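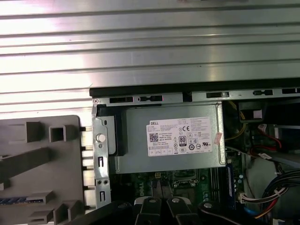
The Trelik is a two-finger gripper kit with a wrist camera, sold by Sterent for small arms used in teaching labs. Our group was asked to decide whether the department should buy a second one for the computer repair bench. The sales sheet lists "PC service" as one of the jobs the kit is suited to, so we tested it on that and nothing else. An open desktop case is a hard place for a gripper of this size. With the fingers below the power supply and pointing up at the motherboard, the arm has the supply on one side of its path and a thick bundle of black, red, yellow and white cables on the other. Most of our time on the project went into the approach path, and the grip itself was easier than we planned for.

1. What comes in the kit

The kit costs $2847 with the student discount. That price covers the gripper body, one pair of black fingers, the camera and its bracket, the cable set and a year of access to Clisetti, the software that records positions and plays them back. The arm is not included. The mounting plate fit our arm without any drilling. The printed manual covers mounting and wiring well but stops before the software. For Clisetti you have to use the online help, and several of the pages we needed in November were still blank.

2. Setup

Mounting took one lab session. Calibrating the camera took three more, mostly because we kept the bench lamp on. Bare metal inside a case throws back a lot of light, and Clisetti's edge finder locks onto the bright spots. We moved the lamp lower and turned the exposure down by hand. After that the edge finder was usable on dark parts and still poor on the power supply housing.

3. Reading labels

We wanted the camera to find and read part labels before the arm did anything. Large lettering was fine. Small print depended on the angle, and shiny metal next to the label made it worse.
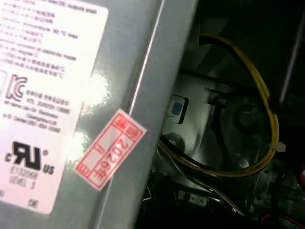 Figure 2. Specification label at left, red and white date sticker on the housing edge.

The text reader in Clisetti has a language setting, and it takes one language at a time. On a label with mixed English and Asian characters it skipped whatever did not match the setting. We ended up running the reader twice and merging the results in a short script. Stickers mounted at a slant had to be rotated by hand first. Sterent support answered our question about this the following Monday and said a rotate option is planned.

Thin loose wires were the other problem. The path planner takes a box that you draw around an obstacle, and a loop of wire does not fit a box very well. If you draw the box large enough to be safe, there may be no path left. We never solved this. For our tests we picked approach points that stayed away from the wires.

4. Handling a processor

For this part we used the Oh test panel, a light gray fixture that bolts to an aluminum extrusion frame. It has a square pocket, a wide bracket and a slot holder with a narrow opening. The task is to hold a desktop processor upright between the fingers and bring it to the slot holder. 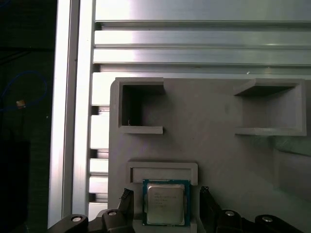 Page last modified: November, by project group

We ran 208 attempts over the term at 3 speed settings. The slowest setting was the only one we would use with a part we cared about. At the fastest one the chip could turn slightly between the fingers when the arm stopped, and the top edge then met the lower lip of the holder at an angle. The ridges near the fingertips hold the edges well. They are also hard, so we would like to see a softer pad sold as an option.

The force limit is set as a plain number from 0 to 2000 with no unit, and the manual does not say what the number means. We found a value that worked by starting low and going up a little at a time. A new group would have to do the same, unless they copy ours from the lab notebook.

5. Recommendation

We recommend the Trelik for fixture work such as the Oh panel. We do not recommend buying a second one for work inside closed-in cases until the planner can handle wires. If the department does buy it, the order should include a spare pair of fingers, and the lab should keep its own copy of the Clisetti settings, as an update in the middle of our project reset them to the defaults.

Posted in: Student Projects / Robotics / Equipment Reviews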